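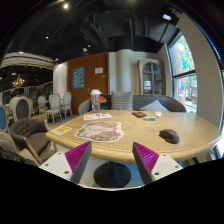
Why do small biotech companies merge with a listed shell instead of holding a public offering of their own?
Mostly for speed and certainty of listing. The shell already trades, so the private company's owners swap their shares for a majority of the shell and skip most of the underwriting process. The price is dilution, plus whatever liabilities the shell still carries.

Project report, Corporate Finance for Life Sciences
8 March 2022

1. Scope

This report examines one reverse merger. Clonora, a private developer of enzyme therapies, combined with Benari, a listed company that had sold its diagnostics business and kept only cash and a tax loss. A second company, Curaso, went through a normal public offering in the same period and is used for comparison. Its pilot plant is in Bragança.

2. Method

We read the merger circular, the Curaso prospectus and the annual accounts of all three companies. The circular runs to 204 pages, and the section on related-party loans had to be read against the notes to the accounts, where the terms differ slightly. We used the signed accounts wherever the two disagreed.

3. Findings

Clonora completed its listing in six months from the first announcement. Curaso needed nearly twice as long, counting a pause in July when the offering was withdrawn and refiled.

The cost comparison is less clear. Curaso paid underwriting fees, which are stated in full. Clonora paid advisers partly in shares, and the value of those shares depends on the date chosen. We used the closing date.

Trading in Benari was thin before the merger. On most days fewer than 1,000 shares changed hands, so the market price was a poor guide to value. The exchange ratio was set from the cash balance plus a fixed premium for the listing – a common approach with shells of this type.

4. Limits

The sample is two transactions. Clonora raised no new money at closing, so the report cannot say how a reverse merger affects later funding rounds. The tax loss was left out of the valuation. Its use after a change of control depends on a ruling that had not been published when we finished the work.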